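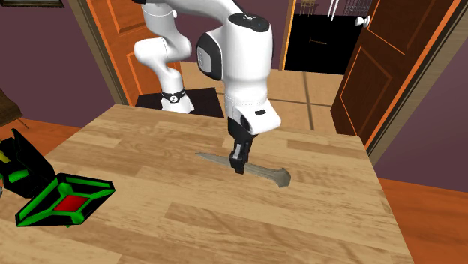

Grundora's planning software has an opinion about everything, and it expresses most of them by declining to move. The company, four rented rooms over a tile showroom, makes the layer of code that sits between "pick up the knife" and the joint angles that might accomplish it, and its product is mostly a very elaborate way of saying no. On the morning I visited, the simulated arm had said yes. It had reached down and closed its two fingers on a knife roughly where the blade meets the handle, beside an open black case with bright green trim, in a room with purple walls and orange doors that no landlord would sign off on. Everyone at the desk looked at the screen the way parents look at a toddler who has just gone suspiciously quiet.

"Ask it why there," said Ludivine Chevalier.

You can ask it why. The planner keeps a diary, or what the team calls a diary and what anybody else would call a log file with feelings. For each grasp it considers, it writes down a score and the reasons for docking it. Fingers too near the table. Wrist twisted almost to its limit. Object likely to swing when lifted. A knife is a wretched thing to score: long, thin, lying flat, heavy where you don't expect it and sharp where you do. The planner had tried a long string of grasps on the handle, disliked the way each would tip once the arm went up, and crept toward the middle of the knife until the numbers stopped complaining.

As physics, this is fine. As manners, it's a bit much. Chevalier, who runs the planning group and has the patience of someone who has waited on a lot of compilers, would prefer that a robot asked to hand over a knife not do so by grabbing the place where the trouble starts. But balance is easy to write down as a number and manners are not, and the software only knows what somebody has bothered to write down.

The method goes like this. A program called Diken furnishes a room. It picks walls and floors, throws in a table and some doors, scatters a few household objects and sets an arm beside them. The planner, which is called Plidley for reasons that three people explained to me in three incompatible ways, is then handed the room and told to get on with it. Overnight it will work through more than 3,000 of these. In the morning the staff come in, get coffee, and find out what it did.

I had assumed the hard part would be the arm. The arm, I was told with some pity, is arithmetic. You know how long each link is, you know where the base is bolted, and a page of trigonometry will tell you where the fingers are. The hard part is everything that comes before the fingers close: deciding where to wait, which way to come in, and when to give up and try from the other side.

Waiting is a whole field of study here. Before each grasp, Plidley goes to what's called a pregrasp pose, a spot a little way off the target with the gripper open, from which the last move ought to be short and dull. Get it right and the grasp is boring. Get it wrong and the arm sets off on what one engineer calls "the scenic route," a long sweep of the elbow to cover a distance you could span with your thumb.
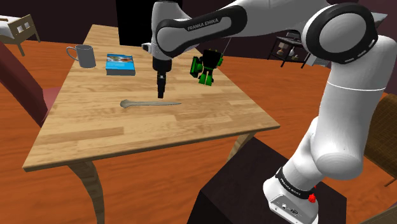 Fingers open, hovering a little behind the knife. The mug, the book and the toy robot are Plidley's problem too.

The clutter matters more than it looks. A mug at the back of the table does nothing to the knife, but it does a great deal to the routes the elbow and wrist may take on the way over. Plidley wraps every object in an invisible margin and treats the margin as solid. Make it wide and the arm becomes so polite that it can't reach anything. Make it narrow and it starts shaving past the crockery. The current setting is 3 centimeters, a figure arrived at by long argument and defended by people who, when pressed, admitted they'd been tired.

Books are worse than mugs, I learned, on account of being flat. To a planner with a generous margin, a closed book is a low hill that it must respect. For most of January, Plidley refused to work near any book at all, and the fix was a single line that let the margin shrink on top of things you would be unlikely to hurt by brushing. Chevalier showed me the line. It had a comment above it, written by someone who has since left, that I can't print.

Not everybody thinks this is the right way to go about it. The rival school would throw out the margins and the diary, show a big network a mountain of examples, and let it work out its own habits. Chevalier doesn't sneer at that. Her group has a learned grasp scorer running inside Plidley already, and it beats the handwritten one on spoons. What she doesn't like is the conversation afterward. When the learned scorer picks something odd, you ask it why and it gives you a number between zero and one.

The customer waiting on all this is Gouveia, which makes kitchen equipment and wants an arm that can clear a prep counter at the end of a shift. Gouveia's people have asked for a planning time of 9 seconds or less per object. Plidley makes that on mugs with time to spare. On knives it sometimes uses the lot and then asks, in effect, for an extension.

Hence the afternoon's work, which was to teach it some manners by arithmetic. An engineer added a penalty for closing the fingers near a blade, picked a weight for it that looked reasonable, and ran the batch again. Plidley now kept well clear of the blade. In a good many rooms it kept clear by declining to pick up the knife, and the diary gave its reasons at length.

They halved the weight and started over. Somebody went downstairs to move a car that was blocking the tile people's van. Chevalier pulled up the next failed room, scrolled to the top of the diary and began to read.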